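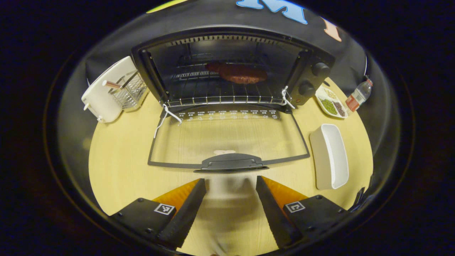

Providstead Roleplay Forums > General Discussion > Property and Business

Inactive business rule – should it apply to Sobczak Freight?

glanz_k
Posts: 3739

I put in a claim for the Sobczak Freight lot on the east side of Providstead and it was denied. The reason given was "owner on approved leave." The gate has been locked since I came back to the server in December and no job has been posted from there in that time. The property rules say a business with no posted work for 50 days goes back on the market. I don't see anything in there about leave.

I have the money, I have three drivers ready to go, and right now anyone who wants to haul cargo has to drive all the way to Dudora and back. I'd like an admin to look at it again.

tollbooth
Posts: 212

The leave part is in the faction rules, not the property rules. Section 3. If you file for leave before you go, your assets are frozen and can't be claimed. Balthasar Lüthi is the character who owns Sobczak, and his player did file. I remember the post.

glanz_k
Posts: 3739

Sobczak isn't a faction though. It's a business. Faction leave covers faction assets.

marrowgate
Posts: 2663

It was a faction when he filed. It got moved to business status afterward when they merged the two lists. You can't take somebody's lot over a category change he wasn't around for.

Also, your character is Kilian Lanz, right? The one who was driving for the Staltirano crew last season? A lot of people are going to assume this is them trying to get a legal front by the docks.

glanz_k
Posts: 3739

Kilian left Staltirano on screen, with witnesses. And even if he hadn't, that's an in-character matter and has no place in a property claim.

marrowgate
Posts: 2663

Fair enough on the second part. I'll drop it.

Ruchti_Leo
Posts: 88

I play Leopold Ruchti, dispatcher at Sobczak before it went quiet. I still have keys to the office but I can't post jobs because only the owner account has that permission. I asked for it twice. If I had it, the lot would be open and this thread wouldn't exist.

So I don't agree with taking it away from him, but I don't think freezing it helps anyone either. There were regulars who logged in mostly for the night hauls, and they've gone to other servers.

tollbooth
Posts: 212

Did you ask in a ticket or in Discord? Discord requests don't get logged.

Ruchti_Leo
Posts: 88

Discord both times. I didn't know that.

aigner.v
Posts: 1140
Property Admin

I handled the claim, so I'll answer here.

The leave was approved under the old faction rules and we're honoring it. It has an end date, and that date hasn't passed. When it does, the owner gets the usual notice period, and after that the lot is open to claims like any other. glanz_k, your application stays on file and you won't have to write it again.

Ruchti_Leo, please open a ticket for manager permission. If the owner named you as staff in the original application, I can grant it without him.

The property page should mention leave. I'll fix the wording.

glanz_k
Posts: 3739

I still think the rule as written was on my side, and I read it before I applied. But okay. Does my application keep its place in line, or does everybody start even when the lot opens?

aigner.v
Posts: 1140
Property Admin

It keeps its date. Date is only one of the things we look at. The business plan counts for more, and yours was short on where the cargo comes from.

grabner_g
Posts: 31

Sort of related – is there any limit on how long a leave can be? My character (Gebhard Grabner, the tire shop) has a neighbor whose place has been dark for as long as I've played here. Half that block is frozen.

marrowgate
Posts: 2663

No limit that I know of. There was a suggestion thread for one and it got locked when people started arguing about military deployments.

grabner_g
Posts: 31

I'd support a limit with exceptions for that kind of thing. Might write it up again.

Ruchti_Leo
Posts: 88

Ticket is in. glanz_k, if I get the permission I'll need drivers. You'd be working for Sobczak and not owning it, but your three people could start right away.

glanz_k
Posts: 3739

Send me the pay rates in a PM and I'll ask them.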